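Folding dark T-shirts so they stay folded
Laundry & Linens board – 6 replies

harinier_attic
I own 19 T-shirts and every one of them is navy or a color navy people call something else. I fold on a white table so I can at least find the shirt. My drawer still looks like a landfill by the 5th of the month. What am I doing wrong?

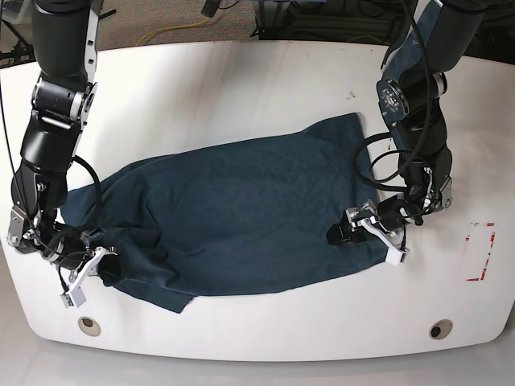
Navy tee on the white table, still crumpled.

olau_socks
You're bunching the side before the body is flat. Smooth first, fold second. My mother charged me almost nothing for this advice and repeated it daily.

mircombe
Disagree. Smoothing is for people with free evenings. Get hold of both ends, pull, lay it down, done. 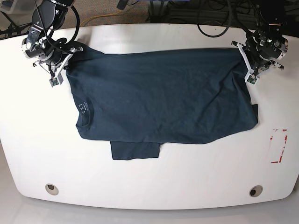 I go lengthwise first, so the body is doubled, then deal with whatever hem is poking out. There is always hem poking out.

olau_socks
That hem is why your drawer won't close.

mircombe
My drawer closes fine. I lean on it.

harinier_attic
OK, tried the pull method. The long edge gets straighter, I'll give you that.

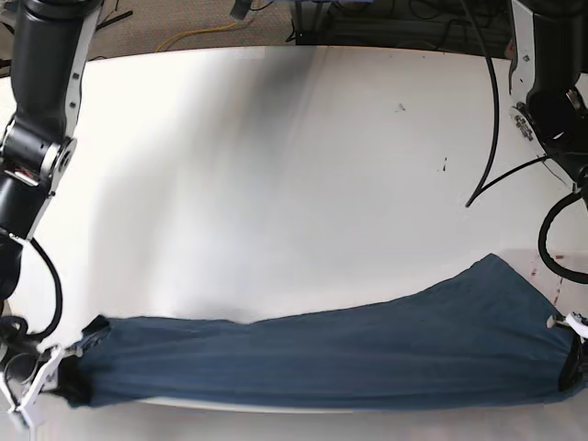

Still, one corner always ends up higher than the other, and by the second fold I have a navy trapezoid. Do you redo it or just put that one at the bottom?

aguirre300
Bottom. Or roll them and leave this thread forever.

olau_socks
Rolling is how you get a wrinkled shirt shaped like a burrito.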